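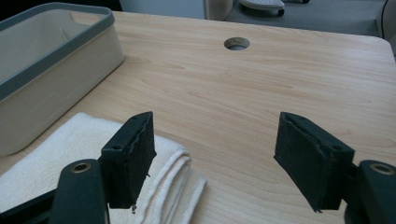
Lives in Short: Reading the Death Notices of Grevthorpe
Local history project report by Touran Kordestani

When our tutor asked us to pick a source that anyone could get hold of, I went for death notices, and I'm so glad I did! I thought it would be a gloomy few weeks. Instead I met a whole town (bakers, bell-ringers, a woman who bred prize geese) in paragraphs of half a page or less.

What I wanted to find out

My question was simple. What do families in a small town choose to say about someone when they only have a little space? I also wanted to see if that had changed over the years.

How I did it

Grevthorpe library keeps the old Ranora weekly paper in bound volumes, and the later notices are on a memorial website called Monance. I read 200 notices from the paper and 200 from the website. For each one I noted whether it gave the person's job, school, hobbies, faith, relatives and anything about their character. I kept one sheet per notice and typed them all up afterwards, and if I did it again I would type straight away, as my handwriting gets dreadful after the first hour.
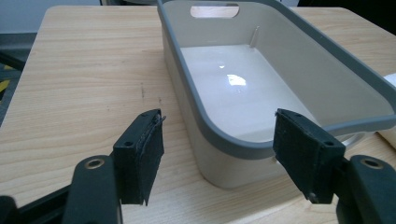

Figure 1. Plastic basket on a wooden tabletop.

What I found

Work comes first in the older notices, nearly always in the opening line. A man is "for many years with Pagano the ironmonger" before we hear that he had a wife. Of the paper notices, 129 named an employer or a trade. The website ones are much chattier, and only 60 of those did the same. They would sooner tell you about the allotment, the dog and the terrible singing.

Women's jobs were the part that really got me going. In the early volumes a woman is mostly a daughter, wife and mother, and you have to hunt for the rest. One notice gave a whole line to the husband's bowls trophies. Then I found the same woman in a chapel report, where she had run the infant school on her own through a very hard December when the other teacher was ill. None of it was in her notice!

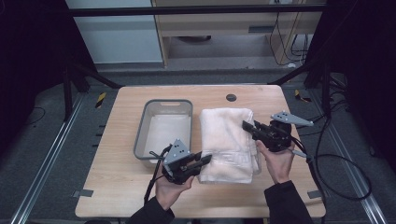 Character words change as well. The older families liked "upright", "respected" and "patient in suffering". Later on it's "cheeky", "stubborn" and "always had the kettle on", which I loved, and which I think tells you a lot more about what it was like to sit in that person's kitchen.

Problems with the source

Notices cost money in the paper, so poorer families are often missing or get a single line. People are also kind about the dead, so I can't take "never a cross word" as evidence of very much. And I chose which volumes to read partly by which ones weren't away being rebound.

What I would do next

I'd like to match the notices with the chapel reports, name by name, starting with the women. The library has said I can come back for the later volumes once they are on the shelf again, and I've already got my list ready.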